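## 4. Collecting Demonstrations in the Simulated Rooms

We collected all demonstrations for the hanging-fabric tasks in Clilum, our room simulator, before moving any of them to the real arm. Teaching in simulation let us try odd layouts that would take a whole afternoon to build in the lab, and it let four operators work at the same time from ordinary desks. It was also a lot of fun, and we think that matters more than papers usually admit: an operator who enjoys the work gives longer, calmer demonstrations.

### 4.1 Remote control setup

Each operator held a tracked hand controller and watched the view from the wrist of the simulated arm on a flat monitor. Moving the controller moved the gripper by the same amount, scaled down by half when the thumb button was held. The trigger opened and closed the fingers. We left out force feedback on purpose, as the real station at Kimberg has none and we wanted the two setups to feel alike.

The operators had no outside view of the room. Early on, we gave them a second window with a fixed overhead view, and they loved it, but the demonstrations that came out of it were hard to learn from. People would glance at the overhead window, make a confident sideways move, and leave the policy with nothing in its own input that could explain the choice. Once we took that window away, operators began to look around with the wrist first and then commit. Those small looking motions are some of the most useful data we have!

### 4.2 Rooms and surfaces

Rooms were drawn from two sets. The Farness set has plain walls and a single hanging cloth of one color. The Bayram set is much busier, with printed cloths, patterned panels, and wood surfaces placed close to one another. We expected the Bayram rooms to be harder to teach in, and they were, mostly at the start of an approach, when the operator had to work out where the cloth ended and the background began. A printed picture on the cloth can pull the eye toward its own outline and away from the edge of the fabric.

Figure 3 gives the operator's view in a Bayram room, with the gripper fingers low in the view, a plain wall to the left, and a cloth printed with a bulky gray animal to the right. 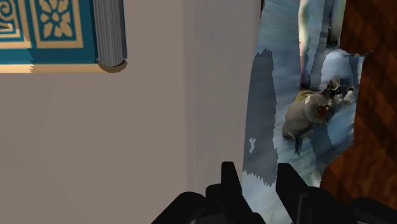
**Figure 3.** Wrist view in a Bayram room. The jagged border of the printed cloth meets the wall on one side and a reddish-brown wooden surface on the other.

*Why teach by remote control and not by moving the arm by hand?*

Hand guiding puts a person's arm and shoulder inside the wrist view for much of the demonstration, and the policy never sees a person there when it runs alone. Remote control keeps the camera input the same in teaching and in testing, at the price of slower, slightly shakier motion.

We did run a small hand-guided set on the real arm for comparison, and Section 6 reports it. Hand guiding was quicker to learn for every new operator. It also produced lovely smooth paths near the cloth, where remote operators tended to stop and start. A mix of the two methods may well be the best recipe, and we would be delighted to see another group try it at a larger scale.

### 4.3 What the operators were asked to do

The instructions fit on one page. Start from the rest pose. Find a free edge of the cloth with the wrist camera. Bring the open fingers to either side of that edge, close them, and draw the cloth sideways until the tone sounds. Operators could stop and discard an attempt at any time by squeezing both side buttons, with no need to say why.

Lies Verschueren wrote the first version of this page and asked for one change after her own pilot session in June: the words "as fast as you can" had to go. With them in place, operators cut corners by pushing the closed fingers against the cloth and dragging it along by friction. That trick works nicely in Clilum, where the contact model is generous, and fails on real fabric. We threw out the pilot data and began again with the new wording.

We kept 82 demonstrations from the Bayram rooms and 80 from the Farness rooms. A further 23 were recorded but left out of training; in most of these the fingers closed on one side of the edge only, and the cloth slipped free partway through the pull. We kept these failed pulls on disk, and they later turned out to be handy for training the grasp check described in Section 5.

### 4.4 Cleaning and replay

Every kept demonstration was replayed from its recorded commands, with the room rebuilt from its saved seed. If the replay did not end with the cloth past the goal line, we looked at the two runs side by side. Nearly all mismatches came down to timing: the desktop clients and the simulator had drifted apart by a few steps, enough to close the fingers early. Stamping each command with the simulator's own clock fixed this, and we recommend doing it from day one.

We then trimmed the still stretches at the beginning of each run, where operators were settling into their chairs. Pauses later in the run were left alone. It is tempting to cut those too, and our first training script did so, but the pause right before the fingers close is where an operator checks that the edge really lies between them. Policies trained on the uncut pauses waited in the same spot, and it was a thrill to see that habit carry over to rooms with cloths the operators had never handled.

The saved files hold the wrist images, the gripper commands, the joint positions, and the room seed. Cloth vertex positions are left out of the training files, as the real station has no way to measure them, but they can be recovered by replaying any run in Clilum.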